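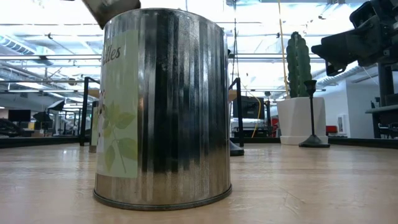 A large can with a pale green botanical label, and a potted cactus beside it.

The cans started piling up in Kelly Miranda's kitchen long before she had a plan for them. They were too good to throw out, she says. The metal was thick, the labels were pretty, and they stacked well on top of the refrigerator. When she ran out of room up there, she moved them to a shelf in the hall.

Miranda now runs a monthly table at Wallivano, a shared craft space, where people bring in big food tins and turn them into things for the house. The tall ones are the most wanted. They hold rolling pins, knitting needles and long wooden spoons, and they don't tip over as easily as a jar.

Melati Santoso keeps hers for plants. She sets a plastic nursery pot inside the tin and lifts it out to water. "If you plant straight into the metal, you get rust inside a year," she says. A few pebbles at the bottom raise the pot clear of any drips. Cactuses are less trouble, though she still prefers those in a real planter with a saucer.

The question that comes up most is whether to leave the label on. Bare metal looks clean but shows every scuff and fingerprint. A printed paper label, with leaves or flowers on it, gives a plain shelf some color. Paper does fade in a sunny window, so Santoso turns the printed side toward the room.

To take a label off, fill the can with hot water and wait 12 minutes. The glue softens and the paper can be peeled from the seam. Cooking oil and a dry cloth will lift whatever is left. Check the cut rim before you do anything else – a can opener can leave a burr sharp enough to need a bandage. Miranda presses hers flat with pliers and goes over the edge with a fine file.

The next table at Wallivano is in June, and tins can be dropped off at the front desk any time before then.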